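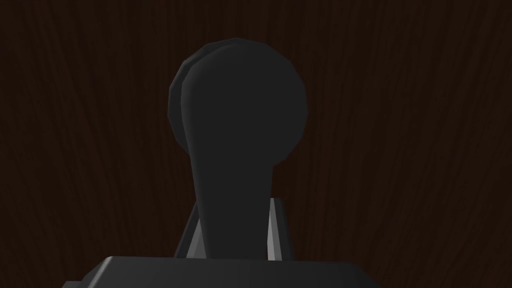
Dark wood grain.

Blog > Household > Furniture

Print this page | E-mail this page

Oiling an old table

I bought a kitchen table at the Peselach house clearance in June. It cost 50 dollars and had a varnish on it that had gone cloudy and soft, so a plate left overnight would stick. I stripped it over two evenings and then had to decide what to put back on.

The man at Lurner wanted to sell me a hard wax. I went with plain Yeom oil, mostly on price — a can was 14 dollars and did the whole top with some left over. I sanded to 200 grit, wiped the dust off with a damp rag and let it sit until the next morning. The first coat went in fast. The second took longer and I left too much on, so there was a tacky patch by one end that I had to rub back with a scouring pad.

Three thin coats in the end. The underside got one.

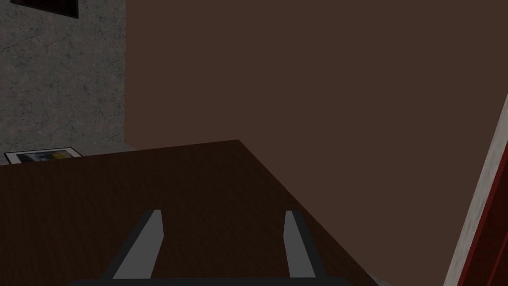
Haf Bowen wrote in to say three coats is fine for the first year, but the ends of the boards drink more than the middle and should get a fourth before winter. She also lays her rags flat outside to dry and never balls them up, as oily rags can catch fire on their own. I have been doing the same with mine, on the back step.

The legs are still in the old varnish. I have 13 sheets of sandpaper left and will start on those when the evenings are cooler.

Last updated: August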